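Lelelby Party Bags: Frequently Asked Questions

We are a small shop in Vasgate that packs sweets for birthdays, school parties and weddings. My colleague Kwame Akolgo and I answer the same questions many times by telephone, so I have written the answers on this page. Please read it before you order. 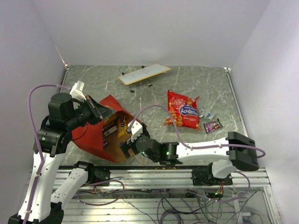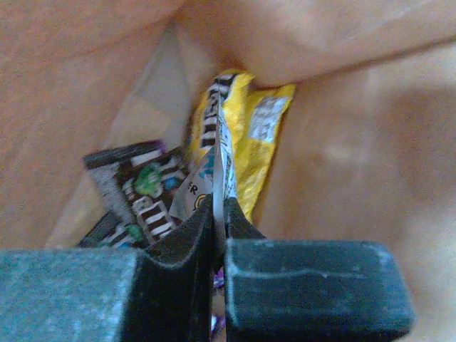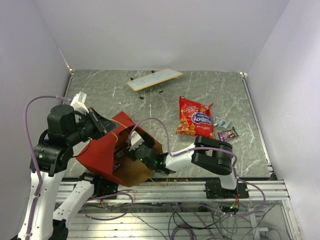

Candy and paper bags at Lelelby

What is the smallest order?
The smallest order is 6 bags. The largest we have made until now was 600, for the summer fair in Segura. For more than 400 bags, please write to us one month before your party.

Can I choose what goes in the bags?
Yes. You can choose from our list, or you can bring your own candy and we will only pack it. If you bring your own, it must be in closed wrappers with the ingredients printed on them.

Do you have bags without nuts?
We can fill bags with candy that has no nuts in the ingredients. However, we pack everything in the same room, and for this reason we cannot promise that there are no traces. If a guest has a strong allergy, I recommend that you do not order from us for this person.

Can you print names on the bags?
We do not print, but Kwame writes the names by hand on small cards. Please send the list typed and check the spelling twice. We write exactly what we receive.

Will chocolate melt in July?
It is possible. In the warm months we suggest hard candy or jellies. If you want chocolate anyway, collect it in the morning and keep it out of the car trunk.

Do you deliver?
We deliver in Vasgate and to Festano. To Segura we deliver only large orders. All other customers collect at the shop, after 10 a.m.

How do I pay?
You pay half when you order and half when you collect. We accept cards and cash.

Can I cancel?
Until one week before the date you receive all your money back. After this we keep the first half, as the candy is already bought.

My question is not here.
Write to us with the order form and put your telephone number in it. I usually reply the same evening.

Severino Iglesias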